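Notebook, talks and treaties group
11/29/20

Long day, good day. We finally have the whole run of Ritow river minutes in one place, all 1112 pages, and I've spent most of it grinning at a screen. Writing this up before I forget which thing I found where.

For whoever picks this up after me: the Ritow talks are the 19 sessions between the Stunach and Cundeck delegations over who could draw water, who could put nets across the river, and who paid for the ferry landing on the Cundeck bank. The usual account says the two sides sat opposite each other getting nowhere until session 10, when the Stunach foreign minister came in person, gave a speech at a dinner, and everything melted. I've never quite believed in that dinner, and now I believe in it a good deal less!

What I did today

Finished matching the Stunach copies to the Cundeck copies, session by session. Both sides kept their own minutes and they don't agree, and that's the whole fun of it. Where Stunach writes "the delegate noted the claim", Cundeck has "the delegate accepted the claim in principle". Same afternoon, same sentence out of somebody's mouth. I've been marking each of these pairs in the margin with a V (for verb) and the V's come thick from session 4 onwards.

Tatsuya Koyama wants them scored on a proper scale, from flat refusal up to signed agreement. I was against it in August. Having done six sessions by hand I'm coming round, only I'd like a separate mark for "noted", which can mean anything from "we heard you" to "please stop talking". In session 7 it's used for both on one page.

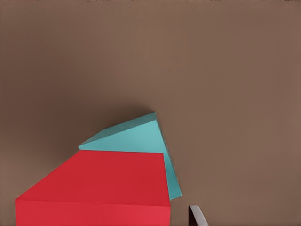
Red block on a brown surface, computer render.

The dinner

OK, so the dinner. The speech exists in three versions: the press service text, the typed draft in the Stunach file, and the Cundeck note-taker's summary. The press text has the famous line about the river "belonging to those who drink from it". The draft has no such line. The summary hasn't got it either, and that note-taker writes down everything, including the soup.

Better still — the ferry clause that's meant to have come out of the dinner is already there in session 8, in pencil, in the Cundeck copy, with a question mark after it. By session 9 the question mark is gone. So the officials had more or less settled the ferry before the minister packed his bag. I read that page four times and then went and told everyone on the corridor.

Caution to self: pencil can be added later. Check whether session 8 pencil matches the other pencil in that folder. Ask for the original and don't rely on the scan.

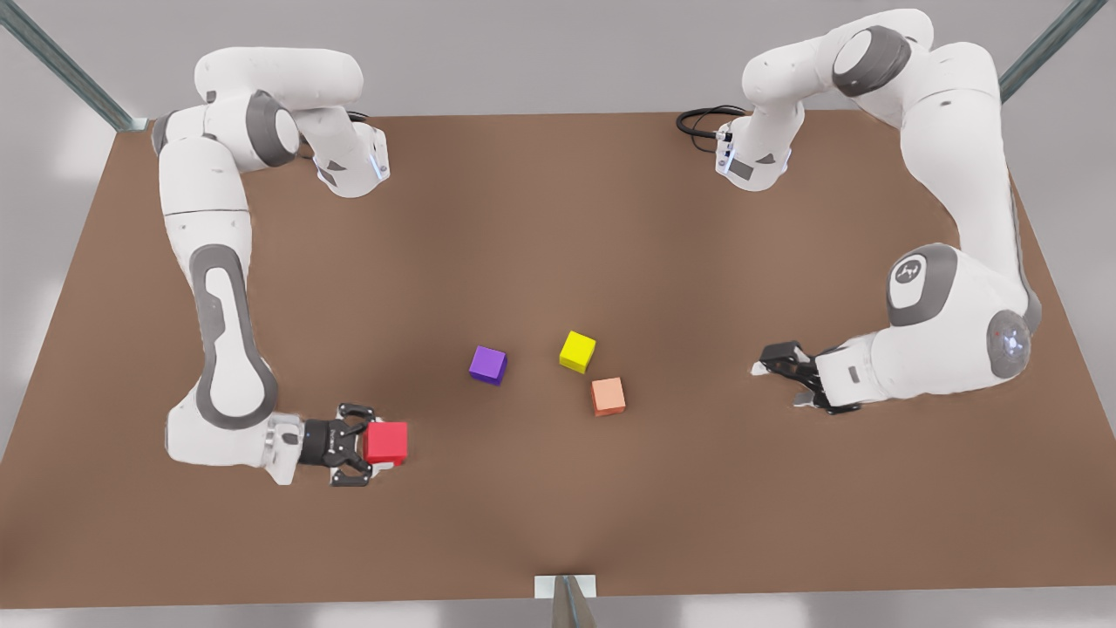 The nets are another story, and I don't understand them yet. Stunach drops its objection to nets between sessions 12 and 13 with nothing in the minutes to say why. There are no letters in the file for that gap. Either they were never written (telephone?) or they went into the fisheries ministry's own papers, and those are catalogued separately under the Ikeda bequest. Tomoyo Wada thinks the second. She has used the Ikeda boxes for her harbour work and remembers a folder with Ritow on the tab, though she was looking for something else and didn't open it. Agony.

Arguments over lunch

Tomoyo's view is that I'm too keen to make the officials the heroes. If the ferry was settled by session 9, she says, the minister still had to carry it home to his own parliament, and a speech with a nice line in it is how you do that. The line may have been written for the papers at home and never meant for the room. I think she's right and it makes the thing more interesting. It also means the press text belongs in a different column from the minutes. I had been treating it as a bad record of the dinner when it could be a perfectly good record of what the ministry wanted read the next morning.

So: new column, "said to whom". Going back over sessions 1 to 6 to fill it in. Tedious but it'll pay off.

Bits and pieces

The Cundeck minutes switch typewriter in session 11. Lower-case e sits high after that. Handy for dating the loose sheets.

Two pages of session 15 are bound in upside down. Scans have been turned, originals left alone.

"Upper landing" and "north landing" are the same place. "Old landing" isn't, it's the one on the Stunach side that flooded. I had these muddled in the earlier notes, so anything I wrote about session 5 and landing fees needs redoing.

The Stunach interpreter signs from session 3 onwards and then stops at session 14. Replaced? Ill? The verb differences get worse straight afterwards. Could be chance. Would love it not to be.

To do

Write to the archive about the session 8 original and ask about the pencil.
Request the Ikeda folder, quoting Tomoyo's old box list.
Send Tatsuya the V pairs for sessions 4 to 9 so he can try his scale on them without seeing my marks.
Redo the session 5 fees.
Find out who translated the press text, and from which version.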